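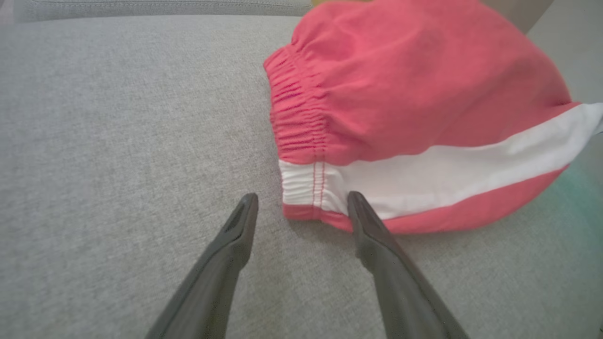
Corporate Secretary (full time)
Alvarado Group, Sirkcombe
Reports to: Chair of the Board
Closing date for applications: 6/3/26, at the end of the working day

Alvarado Group is a family-owned company in food wholesale and cold storage. We were founded by two brothers with one truck, and today we employ 200 people in the main warehouse, in the sales office and in our subsidiary Vustunis, which runs the cold stores near the port. The shares are held by three branches of the family. There are eight directors on the board, and five of them are family members.

We are looking for a Corporate Secretary. Until last year this work was divided between the finance manager and an outside law firm. The board has decided that the company needs one person inside the house who is responsible for it and who serves all shareholders in the same way.

What you will do

You will prepare the meetings of the board and of its two committees (audit, and pay and appointments). This includes the agenda, the papers, the invitations and the minutes. The board meets every second month. Papers must reach the directors seven days before the meeting, and in the past we did not always manage this.

You will keep the share register. The company has issued 3,000 ordinary shares, and 1,434 of them have moved between relatives by gift or inheritance over the years. Each of these transfers is recorded, but the documents are stored in different places and some are only on paper. In your first months a large part of your time will go to bringing them together and checking each one against the register.

You will organize the annual shareholders' meeting, which takes place in December. You will send the notices, receive the proxies, check the voting rights and write the record of the meeting.

You will keep the register of interests. All directors and senior managers must declare if they, or their close relatives, have an interest in a supplier, a customer or a property that the company uses. You will collect these declarations twice a year and report to the audit committee when a declaration is missing or is not complete.

You will answer questions from shareholders. Some of them work in the company and know it very well. Others live abroad and see only the annual report. Both groups must get the same information at the same time.

You will be the contact person for our auditors, our outside lawyers and the registry.

You will move our board papers to Skandus, the software we bought for this purpose, and you will show the directors how to use it. Two of the directors prefer to read on paper, and we will continue to print for them. 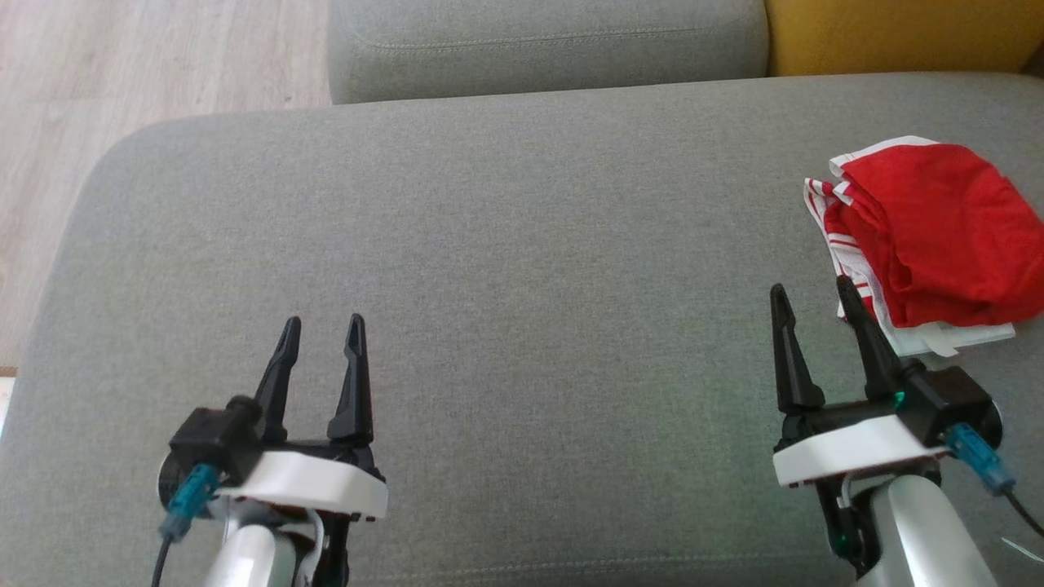
Gray sofa with a mustard-yellow cushion.

What you will not do

The Corporate Secretary does not give legal advice to single shareholders and does not represent one branch of the family. Requests of this kind should be passed to the Chair. You will not be asked to do personal work for family members, such as travel bookings or private papers. This is written in the job contract.

What we ask from you

- A degree in law, business administration or accounting, or a professional qualification as a company secretary.
- At least five years of work with a board of directors. It can be in a company, a cooperative, a bank or a foundation.
- Experience of taking minutes in meetings where the people did not agree. We will ask you about this in the interview.
- Clear written English. You do not need to be a native speaker. Many of us are not.
- A good sense of order with documents and deadlines.
- The ability to keep information confidential, also inside the office. In a family company people ask questions at the coffee machine, and they usually mean nothing bad by it.

It is useful, but not required, if you have worked before in a company owned by a family, or if you have handled a share transfer after a death.

We cannot consider candidates who are related to a shareholder by blood or by marriage. We also ask candidates to tell us if they have worked for a law firm that advised a shareholder in the last three years. This does not exclude you automatically, but we must know it before the interview.

What we offer

The contract is permanent, with a trial period of six months. The salary depends on experience and will be discussed openly in the first interview. The salary scale for this position is approved by the pay and appointments committee and it is the same for every candidate.

You will have your own office with a door and a locked archive room. You may work from home two days per week, except in the week of a board meeting. We pay the yearly fee of your professional body and one training course per year. Lunch is available in the canteen at the warehouse for a small price. Parking is free. The bus from Sirkcombe station stops at the gate, but after seven in the evening there are few buses, so please keep this in mind if you do not drive.

Only the Chair can propose to end your contract, and the full board must vote on it. We included this rule to protect the independence of the position.

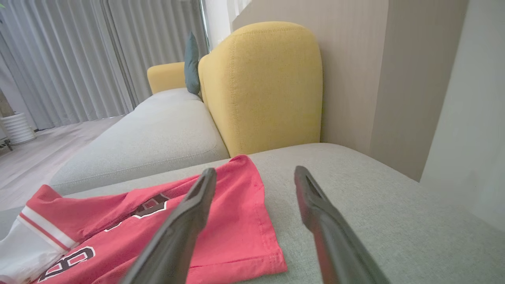
How to apply

Please send us:

1. A letter of not more than two pages. Tell us why this work interests you and describe one situation in which you had to say no to a director.
2. Your CV, without photo and without date of birth.
3. The names of two persons who can give a reference. We will not contact them before we have spoken to you.

Send the documents as one PDF file, addressed to Harriet Villanueva, Chair of the Board. You may also bring them in a closed envelope to the reception of the main office in Sirkcombe. Please write "Corporate Secretary" in the subject line or on the envelope. Applications sent through family members or employees will be returned to the sender.

The selection

First interviews will be held by video with the Chair and one independent director. Candidates who continue will be invited to Sirkcombe for half a day. There you will do a written exercise (a short set of minutes from a recorded discussion) and meet the audit committee. We refund travel costs by train or bus against receipts.

All applicants will receive an answer, also when it is negative. If you need some adjustment for the interview or for the written exercise, please mention it in your letter. Documents of candidates who are not selected will be deleted when the new Corporate Secretary has signed the contract.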